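Bivora Two-Arm Garment Cell

Research equipment / Deformables / Bivora

The Bivora cell is a bench-mounted, two-arm workcell supplied with the Flandix edge-first flattening method. It is intended for laboratories studying how a policy should choose grasp points on clothing whose outline is only partly known. Hardware, controller and method are sold together; the method can also be licensed separately for an existing two-arm bench.

Flandix treats a garment as a set of edges. Each cycle proposes candidate grasps on hems, trims and fold lines, ranks them, and commits one arm before the other is planned. Points where two hems converge are ranked highest, as a pinch there gives control of both edges. Large unbroken panels are ranked lowest. On striped fabric, the change in stripe direction between a flap and the panel under it is used as an additional layer cue.
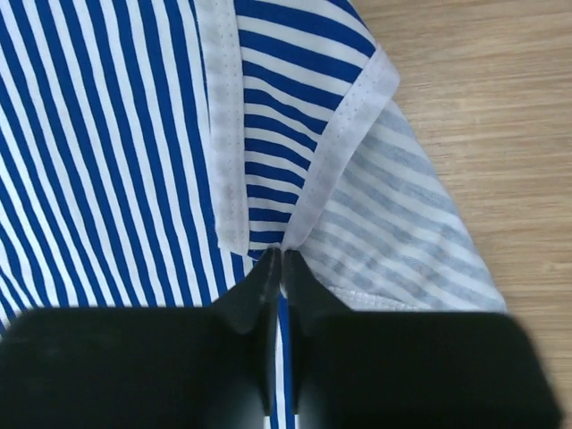
Arms and grippers

Two identical arms stand on a common black mounting bar at the front of the table. Each carries a two-fingered parallel gripper with tapered tips and a wrist camera. The wrist view is used for the final approach only. Coarse position comes from the fixed camera on the enclosure, and the handover between the two is managed by the Kurkik controller.

Finger opening, closing speed and hold force are set per grasp. The default profile closes in two stages, with a pause at first contact so that the wrist view can be checked for a second layer between the tips.

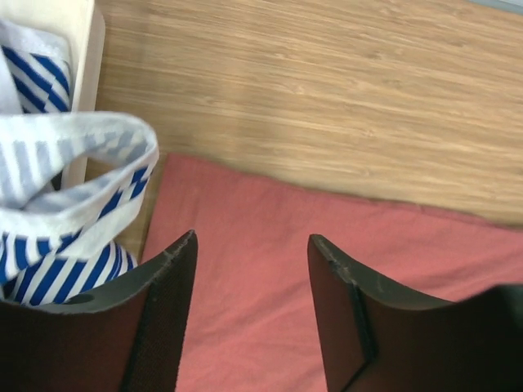

Tip condition has a measurable effect on pinch success and should be logged with each data set. Thin knits are the most sensitive, as a raised burr will catch a loop and drag the layer below. Fingers with a scratched, chipped upper rim, as on the right-hand finger over the pink cloth, remain usable for woven garments and are replaced before knit trials. Finger pairs are changed together to keep the tip gap symmetrical.

Method and result

The reference policy was trained on 944 teleoperated demonstrations collected in the Bivora cell. Each demonstration begins with a garment in an arbitrary state and ends when the operator judges the outline to be flat. Clothes waiting to be handled stay within the enclosure during collection, so the segmentation stage must separate the active garment from neighbouring items of similar colour.

Flatness is reported as a Kwok score from 0 to 100, calculated from the visible silhouette against the same garment laid out by hand. Evaluation used 15 garments absent from training. Edge-first ranking gave a higher median score than ranking by panel area on every woven item. Results on stretch knits were mixed, and we do not recommend the reference weights for them without further demonstrations.

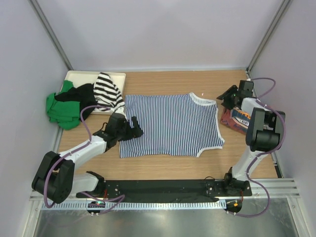 Page last updated: Feb 13, 2025

The December release changed how the second arm is scheduled. Previously both arms were planned jointly, which doubled planning time and produced frequent elbow conflicts over the centre of the table. The second arm now holds an upright position until the first has reported a stable pinch, then selects from the remaining candidates. Spread tension is limited by joint torque; no fingertip force sensor is fitted.

Log files from earlier releases can be replayed but cannot be mixed with new recordings in one training run. The log buffer holds 1,000 grasp records before writing to disk.
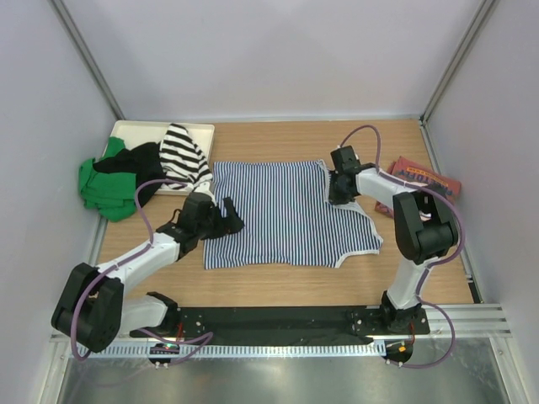
Second arm engaged: left gripper at the left edge, right gripper at the upper-right corner.

Supplied with the cell: both arms, grippers, mounting bar, enclosure panels, fixed camera, Kurkik controller, reference weights and the Kwok scoring script. The host workstation and test garments are not included.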